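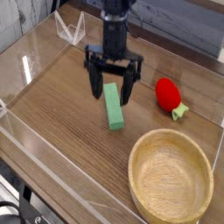
Storing pumpkins from the market: notes on two seasons

I buy most of my winter squash in March, direct from the growers at the Ekpo Street market, and try to make it last until spring. This post records how I store it, mostly so I can find the details again.

The two varieties I keep are grey Jarrahdale types and butternut. Both come from the Nastasora stall, which grows on river flats and harvests late. Late harvest matters for storage. A pumpkin picked with a green stem has usually not finished laying down starch, and the skin marks under a thumbnail. One picked after the vine has died back has a corky, grey-brown stem and skin that resists the nail. I check both at the stall and put back anything with a stem shorter than a couple of centimetres. Once the stem snaps off flush, the scar is an entry point for rot.

Curing

Last season I bought 28 fruit. All were wiped with a dry cloth and left on slatted racks in the laundry, which sits at 26 to 28 degrees in early autumn, for ten days. The fruit is turned once, on day five. No washing. I washed half the batch the year before in a weak vinegar solution, on the advice of a forum, and could see no benefit. 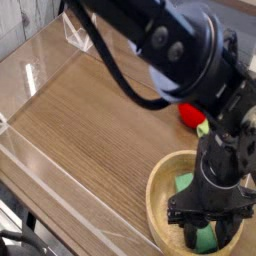 Manju Thakur wrote in after my previous post to say that she skips curing for butternut altogether and goes straight to a cool room, with no losses before August. She also pointed out that growers often cure in the field, so fruit bought at a stall may have had its ten days already. I asked at Nastasora and she is right about the Jarrahdales, which sit in windrows for a week or more if the weather is dry. The butternuts are cut and boxed the same day. I will go on curing those, and will try a split batch of the greys.

Storage

The store is a cupboard on the south side of the house. It holds 12 to 15 degrees through winter, with humidity between 55 and 70 per cent on a cheap Stivuler logger. I set it to a reading every two hours and downloaded 2,734 of them at the end of the season. The spread was narrower than I expected – the only excursions were on days when the door had been left open.
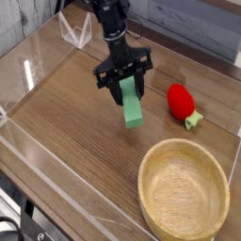 Fruit sits in one layer on cardboard, not touching, stem up for the greys and on the side for butternut. Apples are kept elsewhere, as the ethylene shortens the life of everything near them. I inspect every fortnight. Anything with a soft spot smaller than a coin gets cut out and the rest roasted that night. Anything larger goes to the compost.

Losses last season were two fruit, both butternut, both with stem damage I had noted at purchase and ignored. The season before I lost seven from 30, but that batch was bought in February and several stems were still green.

Eating quality is a separate question from keeping. The greys were best at ten to fourteen weeks and went stringy after five months. Butternut held its texture longer but tasted flat by September.

Next batch will be 30 again if the price per kilo holds. Jalen Baptiste has offered a few Fatunetti, a small ribbed type he grows from saved seed, and I will log those separately.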